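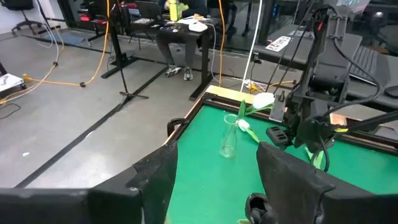 Spend the money on the second arm first and argue about everything else later, is what Ingvild Lundgren wrote under my last piece, and she got more agreement than I did. Fair enough. I still think she's wrong, or at least wrong about the order.

Quick version, I have a budget call at Jarnton in an hour.

Everyone prices the arm. Arm, gripper, shipping, done, send it upstairs for a signature. Then March comes and you're back asking for cables. Power strips. A table that's the right height. A second desk so the person running it has somewhere to put a laptop and a water bottle. Fake tulips and a glass vase, if flowers are what you're practicing on, and then a spare vase, and then a few more vases. None of it costs much. All of it needs a purchase order, and a purchase order in our building takes 4 signatures.

My rule, take it or leave it: whatever the arms cost, hold back 50 percent of that for stuff that is not arms. I said this to Tae-yang Ki at the Biltville meeting and he laughed, he plans on a lot less. He also ran out before summer. Just saying.

And people's time. This is teh one that gets me. A pair of arms working over a table needs somebody near it for most of the day, and that somebody has a salary. I've read 2 proposals this year with no hours in them at all. Not low hours – none. Sent both back.

Ingvild's point, to be fair to it: one arm can't hold the vase while it puts the stem in. True. If the job takes two hands, buy two. But buy them when there's a table, a floor plan, outlets where you need them and a name on the schedule. At Noh the second arm sat in its crate for 80 days waiting on a mount. Warranty running the whole time.

Also leasing. People ask. I don't love it for small shops, the monthly number looks friendly and then you add up the months. Baltazar Mendoza disagrees and has a spreadsheet, ask him for it.

More on service contracts next time, I have opinons. For now – if your draft budget has one line that says "robot", it isn't a budget yet. Break it up and send it again.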